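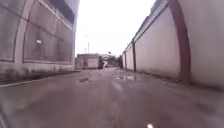
Week 2 - Picking a camera for the lane run

I had the low wide-angle camera on for this one, and you can see the walls bow out at the sides. I don't mind the bend! What bugs me is the blur on the pavement up close, and the bright sky smeared over the middle of the lane.

Shota Yoshida logged 1,165 frames with the Tretlow controller and 1,482 with the Nomura. Grab both sets before the lab and bring your exposure notes.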